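Looking after a hand-held gripper: a few habits from our back bench

I've been keeping the hand-held gripper in good order for long enough now that people have started asking me how I do it, and as I always end up telling it in the wrong order, Moushumi Siddiqui has very kindly asked me to write it down for the Plekari tips page. Put the kettle on first. It's a pleasant job if you're not rushing.

Start with the fingers. Wipe the dark pads with a barely damp cloth and let them dry on their own, away from the radiator. I used to use washing-up liquid and it left a film that made everything slide about (my own fault, I was being generous with it). For the ribbed part behind the pad, a soft old toothbrush is lovely. Go along the ribs and then into the corners, where fluff likes to gather, and bend each finger gently with your thumb as you go. If a rib stays bent, or you see a pale line at the root, put a new finger on. Change both together, even if the other one looks perfectly happy, or the jaws will pull to one side and you'll be fiddling with it all afternoon.

Next, the screws in the mounting plates. Nip each one up a little, move to the next, then come back round. Please don't do one right up tight and leave the others for later! Gemechu split a plate at Lakden that way, and we had 6 spares in the wrong size. A dab of nail varnish across the screw head and on to the plate makes a good marker, and next time you can tell at a glance whether anything has crept.

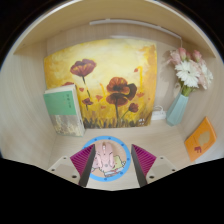 Once it's all back together, try it on something ordinary before you go near anything you're fond of. I like an object with a smooth curved back, and I set it down where I can get my elbow in comfortably. Close slowly. Both pads should touch at the same moment, and if one gets there early, slacken that side, nudge it across and try again. I do 50 gentle closes, with a break in the middle for my wrist, and then look at the varnish marks again.

The lens wants its own cloth, kept in its own bag. Adjoa sewed me a little drawstring one in April and it has stopped me grabbing the finger rag by mistake. Breathe on the glass, wipe from the middle outwards, and leave it be.

For putting away, leave the jaws slightly open so the pads aren't pressed together. I keep mine in an old biscuit tin lined with a tea towel, with the spare screws in a film pot and the small hex key taped inside the lid. A bit of masking tape on the tin with the month of the last finger change is handy too, though I do forget to write on it.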